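Patch Night

4:10 in the morning and the hospital's billing server was talking to somebody in a country it had no business talking to.

Tracey Whiteley saw it first. Small packets. Regular, like breathing. She put her coffee down on the keyboard tray and said a word her mother wouldn't like.

"Aksel. Wake up."

Aksel Eyvindsson was asleep across two chairs with his coat over his face. He'd been on since noon. They both had. Fitaleck ran the night desk for 13 clients with two people and a phone tree, and the phone tree was mostly Chandrasekhar Varghese, who did not pick up.

"It's the backup job," Aksel said, from under the coat.

"Backup's at midnight."

The coat came off.

He read over her shoulder. Lips moving. The traffic was going out through Drandier, the remote access thing the hospital had bought in May and never told anyone about until it broke. Login was a contractor account. T. Poulain.

"Who's Poulain?"

"Timothée. Did the install. Left in the spring, I think? Nice guy. Brought pastries."

"Is he nice enough to be up at four?"

She called the number on the contract. It rang and rang. Then a voice, thick with sleep, French, annoyed, and very clearly in bed.

"No," said Timothée Poulain. "I am not logged in. I don't have the password anymore, I gave it to your Tracey."

Tracey looked at the phone.

"I'm Tracey."

"The other one."
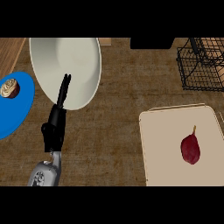 Tracey Tindall had the desk by the window, days only. Spider plant, spare shoes. They'd joined the same month and for the first year the mail system sent everything to both of them. Whiteley knew about Tindall's dentist. Tindall knew about the divorce.

"She wouldn't," Aksel said.

"I didn't say she did."

"You've got the face."

The counter on the transfer said 83 percent. 83 percent of what, she couldn't tell. Invoices, she hoped. Names and birthdays, more likley.

"Cut it," she said.

"We need Varghese to cut it. It's in the contract. Client link, manager sign off."

"Call him."

"I've called him."

"Call him again."

He called him again. She watched the number. 83 still. Then it wasn't.

She pulled the hospital's tunnel down herself. Three commands and a yes. The little green light for Drandier went gray and the packets stopped, and the room got very loud, all fans.

"Well," Aksel said. "That's your job gone."

"Maybe."

She opened the shared vault and went looking for the Poulain password. Found it. Entry made in the spring by T. Tindall, all proper, notes filled in and everything. Last opened at 11:52 the night before. User, twhiteley.

She read it again. Slower.

"That's me," she said.

"You were eating noodles at 11:52. I was sitting right their."

So somebody had been in her account while she sat ten feet from the vault with a fork in her mouth. She thought of the mail that had come at dinner. Parking passes, renew now, please sign in. She'd signed in. One hand. Hadn't even looked at the address.

Oh no.

Her phone buzzed. Varghese, finally.

"I have nine missed calls," he said. "What burned down?"

Aksel was shaking his head at her, hard, both hands up. Wait. Think first. She could hear Varghese running a tap somewhere, filling a kettle.

"It was me," Tracey said. "I clicked on something. Get a pen."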